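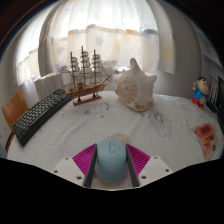 Attachment 1 - Gripper closed on mouse, wrist view. Keyboard at left, ship model and shell at rear.

Ticket: Episodes rejected at validation, code GRASP-WIDTH-LOW
Project: Lellatlow
Component: hand-held gripper, tabletop tidy task
Severity: Medium
Status: Resolved, documentation change pending
Assigned to: Eugénie Charpentier

Summary

Episodes in the tabletop set are failing the grasp width check on upload. The operator closes on the mouse, lifts, places it next to the keyboard and opens. Replay looks normal. The validator reports a closed width below the minimum for the object class and marks the episode as an empty grasp. The March batch has 400 episodes queued behind this and none of them can be released until the check passes or is waived.

Environment

Capture software: Trakham, current stable branch
Validator: Sabatier, default rule set
Storage: Purine bucket, write-once
Gripper: two-finger, ribbed inserts, flat contact pads
Rule set override: none

Steps to reproduce

1. Power on the gripper and wait for the ready tone.
2. Start an episode with the fingers partly closed.
3. Approach the mouse from the rear, close, lift, place, open.
4. Stop the episode and upload.
5. Validator returns GRASP-WIDTH-LOW on the first closure.

Expected: closed width within the range listed for the mouse class.
Actual: closed width under the range, by a near-constant offset across the session.

Log extract

09:14 session open, operator profile loaded
09:14 width zero: accepted (source: last known)
09:16 episode start
09:16 closure event, width below class minimum
09:17 episode stop, 2000 samples written
09:17 validator: GRASP-WIDTH-LOW, episode held
09:21 repeat, same result
09:26 repeat with slower closure, same result

Comment 1 - E. Charpentier

The line to look at is "source: last known". The gripper did not take a fresh zero at session open. It reused the stored one, and the stored one was written before the contact pads were changed. New pads are thicker than the worn ones, so the fingers meet earlier and every width after that reads low.

Please do the following before collecting anything else:

- Open the fingers fully.
- Close them fully on nothing and hold until the tone.
- Confirm the log reads "source: measured".
- Close on the gauge block and compare with the value stamped on it.

Do not edit the offset by hand in the config file. A hand-edited value passes the startup check and leaves no record in the session header.

Comment 2 - operator

Did the above. Log now reads "source: measured". Gauge block is within tolerance. The next episode on the mouse passed. One after that failed with a different code, GRASP-SLIP-SUSPECT. Is that related?

Comment 3 - E. Charpentier

Separate rule. GRASP-SLIP-SUSPECT fires when width keeps changing after the closure event has been declared. On a curved shell like a mouse there are two usual causes: pads touching the curve above its widest point, or the ribbed inserts still settling when the lift begins. Section 4 of the collection guide covers both:

4.1 Contact pads, and only contact pads, touch the object at closure.
4.2 Pads are placed on the sides of the object at or below its widest point.
4.3 After closure, hold still before lifting. Default hold is 400 ms.
4.4 If the object rotates in the grasp, finish the motion and flag the episode. Do not regrasp inside the same episode.

Send me the width trace for the failed one.

Comment 4 - operator

Trace uploaded. The hold looks short. I was going by feel.

Comment 5 - E. Charpentier

Confirmed. Lift begins well before the default hold is complete and the width is still drifting when it does. Turn on the hold tone in Trakham (Session > Feedback > Hold complete) and lift on the tone. If slip still shows, raise the hold to 1000 ms for this object class only and note it in the session header. Do not raise it globally. It changes the timing statistics for every other class in the set.

Comment 6 - operator

Hold tone is on. Ran a short block, no slip codes and no width codes. Two questions. First, do the objects at the back of the table need to go? Second, can the held episodes be saved?

Comment 7 - E. Charpentier

First question: no. The ship, the shell and the rest are background under rule 2.3 and may stay, provided they are not moved during a session and the gripper has a clear path to the target and the place position. Same for the patterned cloth. Smooth it if a crease lies under the target - a fold can tilt a light object at closure. If anything in the background is moved, close the session and open a new one.

Second question: partly. The offset is constant, so width can be corrected at read time. The originals in Purine stay as they are. I will write a correction record that points to the affected session IDs and rerun Sabatier against the corrected values. Episodes that then fail on slip are rejected and need to be collected again. No waivers on slip.

Comment 8 - E. Charpentier

Rerun finished. Most of the held episodes pass with the correction applied. The rest are listed in the attached sheet with their reject codes. Please recollect those under the same task ID with a new session number.

Root cause

Stored width zero reused after a pad change. Trakham accepts a stored zero with no prompt if the gripper serial matches.

Resolution

Fresh zero taken, hold tone enabled, correction record written for the affected sessions.

Follow-up

- Collection guide, section 3: add "Take a measured zero after any change of pads, inserts or fasteners, and at the start of each session."
- Trakham: request filed to block session open when zero source is "last known".
- Sabatier: request filed to report a constant width offset as its own code. GRASP-WIDTH-LOW sends people looking for missed grasps.
- Pad change log: add a column for zero source.

Ticket stays open until the section 3 edit is merged.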